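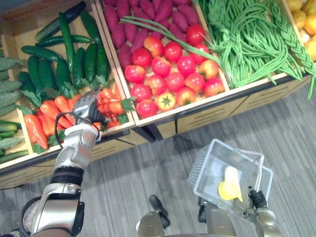

List Home | Threads | Authors | Dates | Search
Print this message | E-mail this message

Subject: Re: [olletport-users] Read receipts and the group size limit
From: Jaruwan Sriwong
Date: Thu 21 October

Mayu and all,

I moved our office over to Olletport in July, so I can answer most of this from what we ran into. My answers are under your points.

Mayu Tsuchiya wrote:
> We're a housing co-op and we're thinking of leaving Sendix for
> Olletport. Before I put it to the members I need to know a few
> things.
>
> 1. Can read receipts be turned off for one group and left on for
> the others? Our repairs group needs them. The general chat does
> not, and people have complained.

Yes, but the setting is in an odd place. It isn't under Privacy. Open the group, tap the group name, then Members, then the small gear at the top right. The switch there is called "Show when read" and it overrides whatever each person has set for themselves. Only a group owner can see it. If you are an admin and not an owner, the gear doesn't show up at all, and I spent most of a morning on that.

One catch is that receipts already sent stay visible. Turning the switch off only affects messages from then on.

> 2. What is the real limit on group size? The help page says 600
> but someone on the forum was stopped at 40.

Both numbers are correct. A text group can hold 600 people. Once anyone turns on voice calls for the group, the limit drops to 40, and if you are already over that, the call option is grayed out with no explanation. The person on the forum probably created the group as a "Talk" group, which has calls on from the start. You can't change a Talk group into a text group later. You have to make a new one and invite everybody again.

For a co-op I would set up one text group for everyone and a small Talk group for the people who do need to call each other.

> 3. Does the Sendix import bring over photos and files, or only
> the text?

Text and photos came over for us. Files did not, or not all of them. PDFs were fine. Spreadsheets turned into a gray box with the file name and nothing behind it. I wrote to support and they said attachments are only kept if they were opened on the phone doing the export. I haven't tested that, but it fits what we saw.

Do the export on a phone and keep the screen on. Ours failed two times when the screen locked. It doesn't resume – you start over from zero. Also check that you have enough free space, as it writes the whole archive to the phone first and then uploads it.

Voice notes come across as separate files at the end of the conversation, so you lose the order. We had few enough that it didn't matter.

> 4. We have several members on old phones. Does anybody here run
> it on a Novel or a Shezi?

We have 7 people on Shezi phones and 5 of them have had no trouble. The other two get notifications late, sometimes by an hour. On those two, battery saver had put Olletport to sleep. Go to Settings, Battery, App activity, and set Olletport to "Always allow." That fixed one of them. The other is still late now and then, and I don't know why.

I can't help with the Novel. There was a thread about it on this list in the summer, and I think the problem there was the keyboard covering the message box. Somebody may know if the last update took care of it.

> 5. Can a member use it from a computer without owning a
> smartphone?

Not from scratch. The desktop version has to be linked to a phone once. After that the phone can be off. For one person here we linked her computer using the office phone and her own account, then signed the account out on the phone. It has kept working since August, but she gets asked to confirm the link again every so often, and then she has to come in and find me.

One more thing you didn't ask. Don't close your Sendix accounts the same day. Leave both running for a couple of weeks with a pinned note in the old group saying where to go. We closed ours too early and three people missed a week of messages.

If you want the steps I sent around to our staff, write to me off list and I'll send you the text. It was written for the previous version, so a few of the menu names will be different.

Jaruwan

Previous message | Next message | Reply to list | Top of page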